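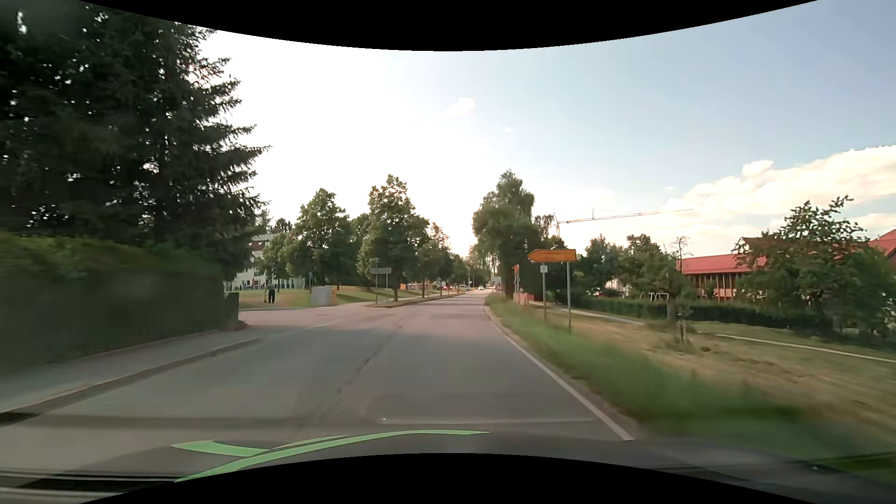 Cost map ghosting after the hood reflection mask, anyone else?

stokeck_morven
Been fighting this since August and I'm out of ideas, so over to you folks. We run a camera-only stack (forward fisheye behind the windshield, segmentation into a local cost map, sampling planner on top). On country roads it's fine. Then we get into town and the planner sees low obstacles right in front of the bumper and brakes for nothing. I'm pretty sure it's windshield reflections leaking through, so I drew a bigger static mask over the hood. Now the ghosts are fewer but I'm losing the nearest bit of lane, and the planner hates that even more!

cila_fan77
What's your decay on the map? If a cell stays hot for 300 ms after one bad detection, you'll brake for every flicker. I'd start there before touching the mask again.

stokeck_morven
It's 300, funny enough. I tried 63 and the ghosts went away, but then so did people walking between parked cars. Supermarket lots are the worst for it. You've got a row of cars on one side, people hanging around in front of the store, and the dash reflection sitting right on top of the driving lane.

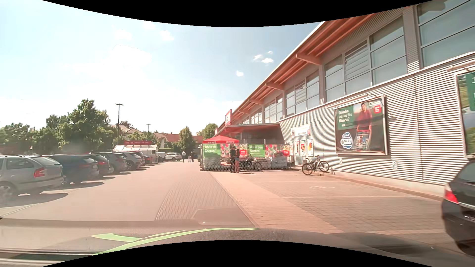
I could live with it if the reflection stayed put, but it changes with the sun, so any mask I draw in the morning is wrong by 2 pm.

roya_h
Please don't drop the decay that low. A pedestrian who gets hidden for a moment should stay in the map, period. Reflections are locked to the car and the world isn't, so use that. Take the ego motion, warp the last frame's detections forward, and anything that refuses to move with the ground gets its weight cut.

cila_fan77
Nice until you're creeping along at walking speed and nothing moves much in either case. We tried exactly that on the Kordestani branch and pulled it back out.

roya_h
You pulled it out because your odometry was junk at low speed, Hamidreza, not because the idea is bad :) Gate it on distance traveled instead of time and it behaves.

stokeck_morven
OK, distance gating I hadn't thought of. Would it cope with tree shadows though? Those do move with the ground, and the segmentation net loves calling the dark ones a curb. Same with asphalt patches. Shopping streets give me both at once.
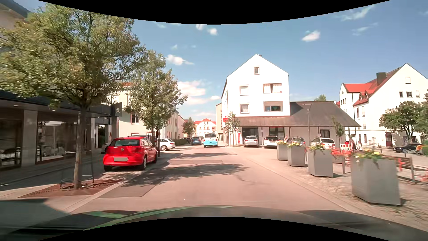

With planters along one side and parked cars on the other there isn't much room for the planner to swerve around something fake, so it just stops.

roya_h
Nope, won't help with shadows, that's a training problem. Add more dappled light to your set and retrain.

cila_fan77
Or get a second opinion from depth. A shadow has no height. I'd take that over another round of labeling any day.

roya_h
Mono depth on a fisheye, near the bottom of the image? Good luck.

stokeck_morven
I'll try the distance gate first and put decay back to 300. Will post logs when I have them.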